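3.2 Collecting demonstrations in simulation

All demonstrations for the tray task were given by remote control. The operator wears a headset and a pair of tracked gloves, and the wrist poses are sent to the two arms at 40 Hz. Finger angles are mapped to the five-fingered hands joint by joint, with no smoothing beyond a short moving average. We used the Tano simulator with the Thoroddsen contact model, which handles small round parts better than the default. In each episode two red-capped objects have to be placed in a shallow pink tray, as shown in Figure 2. 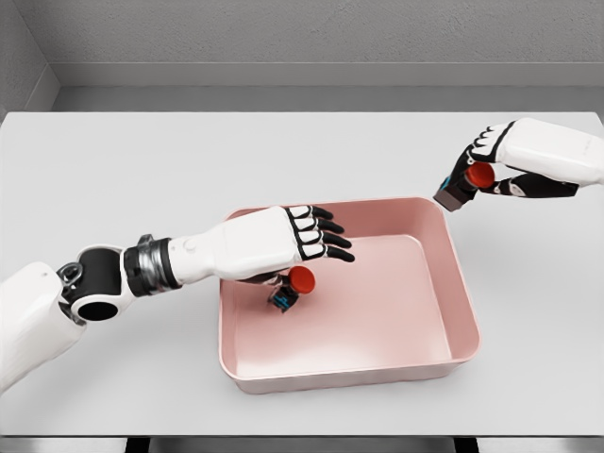 Figure 2. Two-handed placing task in simulation, with one object at the left hand and the second held in the right.

Operators were free to choose which hand moved first. We recorded 501 episodes and kept 381 of them. An episode was dropped if an object left the table, if the arms touched each other, or if it ran past 1,000 control steps. Pauses at the start were trimmed, but pauses in the middle were left in, as removing them produced jumps in finger position that the policy then copied.

Start positions were drawn again for each episode. The tray stayed fixed. A second operator, who had not used the gloves before May, gave a smaller share of the episodes, and we report results with and without that share in Section 4.1.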